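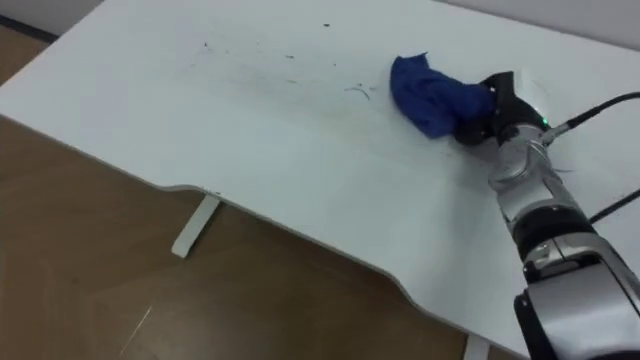

4. Recording the wiping examples

By now you've got the arms homed and Fleronent Recorder open, so this is the fun part! I do mine in the morning, but any time works as long as the lights stay the same.

1. Scatter your debris over the left and center of the tabletop. Small dark bits are what you want on a white desk.
2. Give the cloth to one gripper and close it on one end only, so the rest can spread out.
3. Press Record, wait for the tone, then bring the cloth down and stroke toward the specks – slow and boring is good.
4. Lift off, press Stop, and type a label (mine look like wipe_desk_2402).
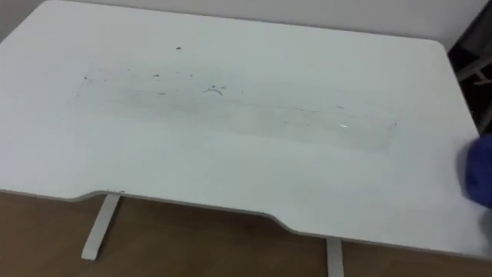 Gisela Toledo wrote in to say she'd start each take with the cloth off to one side, because her first batch at Moltberg all began mid-desk and the model never learned the approach. I've done it her way ever since.

5. Vary things a little between takes: cloth folds, where the bits go, how far in you reach.
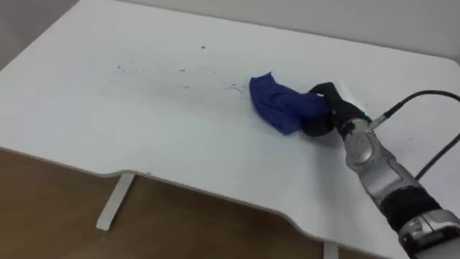 Keep the takes where you miss a speck and go back for it. I used to delete those, and I was sorry later (the policy would sail right past leftovers and call it done). Tag them "retry" and move on.

Caution: don't lean hard on the cloth. If the force bar goes red, ease up before you carry on with the stroke.

6. When you reach 500 takes, stop and back up the folder.
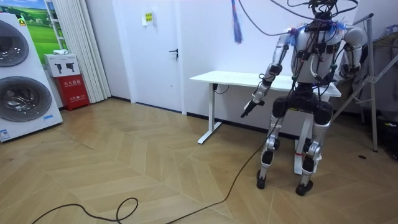 Note: between batches, park the arms, then check that no cable is caught around a foot. Do it again after lunch, too. Then open the Review tab and skim a few takes at double speed – anything with a frozen camera gets the trash icon. Exporting is covered in section 5.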